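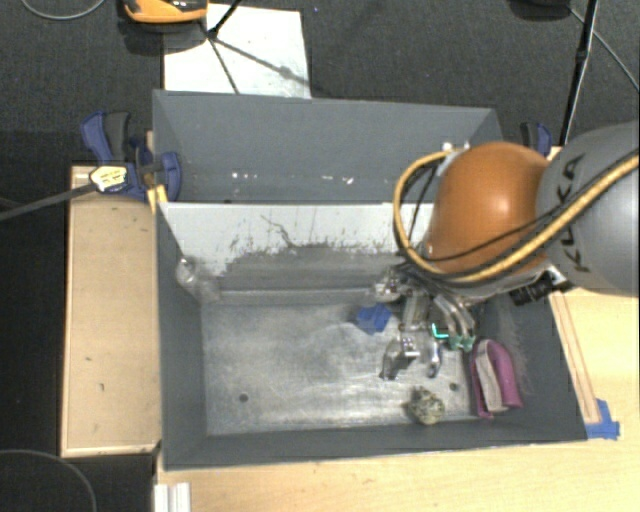
Marar, 7/20/23

Gallery changed owner and now keeps my etchings, what can I do?

copperplate_k

Good morning to all. I hope this is the correct section, I looked also in "Selling and fairs" but the threads there are mostly on prices.

I am a printmaker and I live in Marar. Two years ago I gave 20 framed etchings to a gallery in Costov which was called Prusix. We made an agreement on consignment. It is one page long and we both signed it. In it is written that the works stay mine until they are sold, that I receive 70 per cent of the price of each sale, and that the gallery pays me by the end of the month after the sale. It is not written what happens if the gallery closes or changes hands. I did not think of this and I suppose the owner also did not think of it.

For the first year everything went well. Some prints were sold, I was paid on time, and the statements were clear. Then in the spring the statements stopped. I wrote two times and received a friendly answer that the bookkeeping was late. In June I learned from another artist that the whole business had been sold to a company with the name Datoswood, who have mostly decorative pictures and mirrors for hotels. The rooms are the same, the sign is new.

I wrote to Datoswood and asked for the return of everything unsold. Their answer was polite but it worried me very much. They say that they bought "all stock and fittings" of the old gallery and paid for it, and that my etchings were on the stock list without any mark that they belong to another person. They offer to sell them for me under their own conditions, which are much worse (I would receive less than half). They also say that if I insist on taking the works back, I must first pay 98 pounds for storage and for some new glass. I never ordered new glass.

I have these things in my hands: the signed agreement, the list of works with titles and edition numbers which was attached to it, the statements from the first year, and my emails with the old owner. On the list there is only one signature, mine. The old owner took the list and said he would send his copy back, and he did not.

What I would like to know:

Can a company really become the owner of my works because it bought the gallery from someone else in good faith?

Must I pay for the storage and the glass before they give them to me?

And for the works sold in spring, for which I was not paid, do I ask the old owner or the new one?

I do not want a war. Costov is a small town and I will perhaps meet these people at every opening for the rest of my life. But it is almost a full winter of work and some of the plates do not exist any more, so I cannot print them again.

Thank you for reading such a long message.

etching_press_and_tea

I am sorry to read this. I am not a lawyer. For some years I did the paperwork for an artists' shop and I have seen a similar case from close by, so please take it as experience and let somebody qualified look at your papers before you sign or send anything important.

Your first point. As I understand it, the general rule is that a person cannot sell what he does not own. The old gallery had your etchings in its care and had permission to sell them to customers in the normal way, one by one, and to pay you your part. Handing over the whole collection together with the desks and the lamps, without telling you and without paying you, is a different thing. There are exceptions which protect a buyer who did not know, and they are exactly the part where you need advice, because a gallery is a kind of business which is allowed to sell other people's goods. So I would not write to Datoswood "you have no right at all". I would write that the works were on consignment, that ownership stayed with you under the agreement, and that you ask them to show on what basis they claim something else.

One question can help you a lot. Did Datoswood buy the company itself, or only the contents of the rooms? If they bought the company, then it is the same company that signed with you, and the agreement continues as before with a new person behind the desk. In this case they cannot say that they never heard of it. It is also then the same company that owes you the money from spring. If they bought only the contents, the old company perhaps still exists and the debt stays there. You can usually look this up in the company register, and it costs little or nothing. Look at the exact name on your agreement, with all the small letters at the end, and compare it with the name on their last email.

The storage and the glass. I do not see where this would come from if your agreement does not mention it. You did not order the glass and you did not ask them to store anything after you requested the return. But in practice people sometimes pay such a sum to have the works home quickly. If you decide so, write clearly that you pay "under protest" and that you do not accept that you owe it, and keep the receipt. Ask them first for the invoice of the glass. In our case the invoice could not be found and the demand became quiet after that.

The list with only one signature is a smaller problem than you think. The statements from the first year, if they name titles from the same list, show that the gallery accepted the list and worked with it. Put them side by side. If you have emails where the old owner writes "we sold such and such print from your group", print these too.

How I would do it, in order:

Write one letter, on paper and also by email. Keep it short, without the history of your feelings. Say what you delivered, on which agreement, and that permission to sell is now ended. This last sentence is important and people forget it. Attach copies, keep the originals at home.

Give a clear period for the answer and propose a day when you come with a car. Seven working days is normal for an answer, for the collection you can be more generous.

Ask that nothing from the list is sold, moved to a hotel or reframed until the question is settled.

Write a separate letter to the old owner regarding the unpaid sales. Do not mix the two letters, because each will answer you that the other is responsible.

If there is no result, the small claims route exists and you can do it without a lawyer, but for the return of objects and not only money I would ask first if it is possible in this form. Many law centres give a free half hour. Bring the papers in order of date, it saves you most of the half hour.

gilt_and_gesso

Just go there and take them. They are yours. A friend of mine did this with two watercolours and it was finished in ten minutes, and they even helped with the door. Also never give anything on consignment without a contract, I always tell this to young artists.

etching_press_and_tea

I must disagree with the answer before mine. If they agree and help with the door, wonderful. If they do not agree and you carry out frames while they say no, you can have trouble much larger than the present one, even if in the end the works are yours. And there was a contract, it is in the first message.

paperweight_south

I want to add one thing from the side of the galleries, as I have a small one. When I took over my rooms from the person before me, I also received a stock list, and it was a very bad list. Consigned works, bought works and things from the owner's own living room were all in the same column. I did not know which was which. It took me until August to find all the artists, and two of them were angry with me before I could say good morning.

So it is possible that the people at Datoswood are not dishonest. Perhaps they paid for something and now slowly understand that they did not get it. They then have a claim against the seller and not against you. If you say this to them kindly, and attach the agreement so that they can use it with the seller, you give them a way out. I think I would answer much better to this than to a threat.

Please also check the backs of your frames. If you put a label with your name and "property of the artist", mention it in the letter, and ask for photographs of the backs. I would have looked at the backs before making any offer to anyone.

And ask for the condition of the paper. Mirrors and hotel pictures are often kept in a cellar, and etchings do not like this. If they are changing glass, somebody opened the frames, and you want to know who and how the sheets were fixed again.

copperplate_k

Thank you very much to everybody. I looked in the register and the name on the agreement is the same company as now, only with the trading name changed. So if I understand correctly, they are the ones who signed with me. I did put labels on the backs, small ones, in pencil on the brown paper tape. I will ask for the photographs.

I have an appointment at the law centre next week and I will send the letter only after it. I have written it already, and I removed the paragraph on my feelings, it was quite long.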